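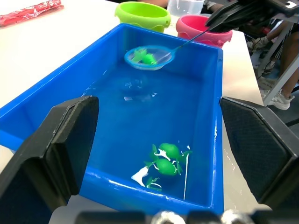

Warum liegt ein Gegenstand am Boden der Wanne, obwohl er im Wasser leichter wirkt als in der Hand?
Weil der Auftrieb nur so groß ist wie das Gewicht des verdrängten Wassers. Ist der Gegenstand schwerer als diese Wassermenge, bleibt eine Restkraft nach unten, und er geht unter.

Sachunterricht / Didaktik der Physik, Skript zu Sitzung 6
Thema: Schwimmen, Sinken, Schweben
Stand: 30. Juli 2026

Vorab: Sitzung baut auf dem Blatt aus dem April auf (Dichte, Volumen messen). Wer das nicht hat, bitte vorher holen, liegt im Kursordner Inia.

1. Begriffe, kurz

Auftrieb = Kraft nach oben, wirkt auf alles im Wasser, auch auf das, was unten liegt. Wird von Kindern fast immer übersehen. "Liegt am Boden, also kein Auftrieb" ist falsch.

Dichte = Masse durch Volumen. Wasser 1 g pro Kubikzentimeter, reicht für uns.

Verdrängung = so viel Wasser muss Platz machen, wie der eingetauchte Teil an Raum braucht.

Schwimmen: mittlere Dichte kleiner als Wasser. Schweben: gleich. Sinken: größer.
Mittlere Dichte unterstreichen! Hohlkörper mit Luft drin zählt als Ganzes, also Hülle plus Luft.

2. Wanne und Material

Blaue Kunststoffwanne auf dem weißen Tisch, klares Wasser. Zwei grüne Spielzeugfrösche, die liegen unter Wasser auf dem Grund. Dazu der dünne weiße Streifen, auch unten. Mehr brauchts für den Einstieg nicht.

Außerdem pro Gruppe:
Messbecher, 800 ml
Küchenwaage
Knete
Küchenpapier, reichlich
Protokollblatt Bravach (Vorderseite Vermutung, Rückseite Beobachtung)

Wanne vor dem Füllen hinstellen, danach nicht mehr schieben. Wasser färbt sich nicht, sieht nur blau aus wegen der Wanne. Kommt als Frage garantiert, kurz zulassen und dann weiter.

3. Ablauf

a) Vermutung aufschreiben lassen, bevor irgendwas ins Wasser kommt. Wichtig, sonst schreiben alle hinterher das Richtige hin.

b) Eintauchen, loslassen, warten bis die Oberfläche ruhiger ist. Luftblasen notieren.

c) Hohle Spielfiguren zusätzlich: unter Wasser zusammendrücken, Luft raus, loslassen. Dann nochmal mit Luft. Unterschied besprechen. Geht natürlich nur bei weichen Figuren mit Loch.

d) Knete als Kugel, danach dieselbe Knete als Schälchen. Gleiche Masse, anderes verdrängtes Volumen. Das ist der Kern der Stunde, hier nicht sparen.

4. Rechenbeispiel (Tafel)

Figur, Masse 144 g, verdrängt ganz eingetaucht 76 ml.
Verdrängtes Wasser wiegt 76 g.
144 minus 76 = 68 g bleiben übrig, Figur sinkt.
Am Faden unter Wasser zeigt die Waage also 68 g an.
Dichte: 144 durch 76, rund 1,9 g pro Kubikzentimeter.

Zahlen sind ausgedacht für die Tafel, nicht für unsere Frösche! Die werden in der Gruppe selber gewogen. Bitte Einheiten mitschreiben, letzes Mal fehlten die überall.

5. Typische Schülervorstellungen

"Schweres sinkt, Leichtes schwimmt." Gegenbeispiel Baumstamm und Stecknadel.
"Frösche können schwimmen, also schwimmt der Spielzeugfrosch." Kommt bei den Jüngeren. Nicht auslachen, Modell und Tier trennen.
"Viel Wasser trägt besser als wenig." Zäh. Mit zwei Füllhöhen prüfen, Körper muss aber beide Male ganz eintauchen können.
"Die Luft zieht nach oben." Sprachlich aufgreifen: Wasser drückt, Luft zieht nicht.

6. Zur Lichtbrechung, nur Randnotiz

Von schräg oben wirkt der Boden der Wanne näher als er ist. Glanzlichter von der Deckenlampe stören beim Ablesen, Standort wechseln. Kommt im Block Altlow ausführlich, heute nicht vertiefen.

7. Bis zur nächsten Sitzung

Pangaribuan-Text lesen, nur den Abschnitt zur Verdrängung. Eigene Versuchsfrage formulieren, ein Satz. Dazu überlegen: wie würde man einen sinkenden Körper zum Schweben bringen, ohne das Wasser zu verändern? Skizze genügt, von Hand ist ok.

Protokollblätter einsammmeln, Wannen ausleeren und umgedreht trocknen lassen.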